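# Twelve rules for picking up a box

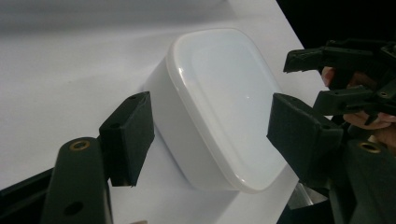
*Two grippers, one lidded container, white tabletop.*

I've been reading the Skustberg handling guidelines, the ones that have been going around for collecting demonstrations with hand-held grippers. There are 12 of them. I was asked to "adopt or comment" by the end of June, so I'm commenting, and I may as well do it here where I can be rude.

Rule 1 says to approach every object square on, pads parallel, from a distance the operator can repeat. Fine. I'd love to meet the person who can do that for a whole afternoon with a lidded food container. A pale, smooth box on a pale, smooth table gives you very little to line up against, and if the lid is facing sideways you have to decide whether you're gripping a lid or gripping a box. The guidelines don't say which. They say "the object."

Rule 4 is the one that bothers me most. "The second hand shall remain outside the working area until the first grasp is stable." Who decides stable? I've had a container sit perfectly still between the pads and then pop its lid the moment I lifted it. By the wording of rule 4 that was a stable grasp and I was clear to bring in the other hand. Good for me.

Then there's the number. Skustberg wants 290 accepted demonstrations per task before anyone trains on them. I looked for where 290 comes from and found a footnote pointing at the Flamovis trials, which collected 2,320 demonstrations over eight tasks. Do the division. That's an average somebody wrote down afterward, and now it's a requirement. If those eight tasks had included something nasty like threading a cord, we'd all be stuck with a different magic number.

I don't hate all of it. Rule 7 (check the pads for wear every 10 runs and log it) is plain good sense and I've started doing it. My log is a sheet of paper with tick marks. I was surprised how often I'd been skipping the check and telling myself I hadn't. Rule 9, about keeping fingers behind the moving parts, should be rule 1, and it should be in bigger type.

What's missing is anything on rejects. When a run goes bad, do you keep it, label it, throw it away? At Cillmont we kept everything for a while and then somebody cleaned up the drive, and that was our reject policy. The Nicholas project has a one-page sheet on this that beats all 12 of the Skustberg rules put together. It tells you to mark the run before you look at the recording, so you can't talk yourself into a pass. I'd sign that one today.

So my comments, which I'll send in more polite words: define stable, say lid or box, drop 290 until there's a reason for it, and write a page about failures. I also asked for the line about "natural, humanlike motion" to come out. I've watched myself reach for a lid with one of these things in each hand. I wouldn't want it copied.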